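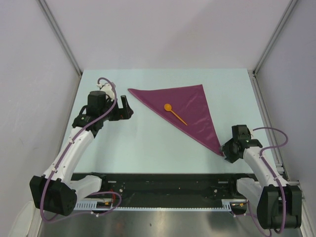
Napkin folding for the August supper

The August supper at Akolgo Hall is set for 100 places again this year, and the purple cloth napkins are coming back out of storage. Harriet Oyelaran has asked that every place be laid the same way, so please read this before you come in to help.

We are dropping the fan fold. It looked good on the first few tables last year and fell over on the rest. The new fold starts with a triangle and ends with a roll, and the spoon goes inside.

Lay the napkin flat and bring one corner over to the opposite one. Smooth it from the fold outward. A few wrinkles will stay in the cloth and they don't matter once it is rolled. Put the spoon on top, alongside the long folded edge and a little way in from it, so that the handle doesn't poke out. Then roll from the long edge toward the loose corner, turn the two ends under, and set the roll to the left of the bowl.

The spoons are the orange ones. Forks and knives go in the jars in the middle of each table as before.

Slamet Majimbun asked about ironing. The napkins were washed after the last supper and put away folded, so most will need only a quick press. Use the medium setting and go along the ribs in the weave, not across them. Hems and corners take the longest. If a corner won't lie flat, pinch the cloth a little below it, give it a light tug and press it again.

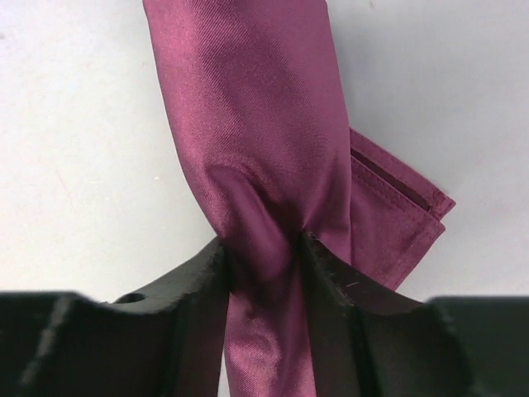
Purple cloth gathered at the pinch, with a hemmed corner out to the side.

Folding will be done in 2 sessions in the side room, both starting at 9 in the morning. Kwabena Annan has the key. Finished rolls go in the flat crates under the window – please don't stack them too deep or the bottom layer comes undone.

Any napkin with a stain or a pulled thread should go in the bag by the door. Augustina Ackah will look through those and mend what she can before the supper.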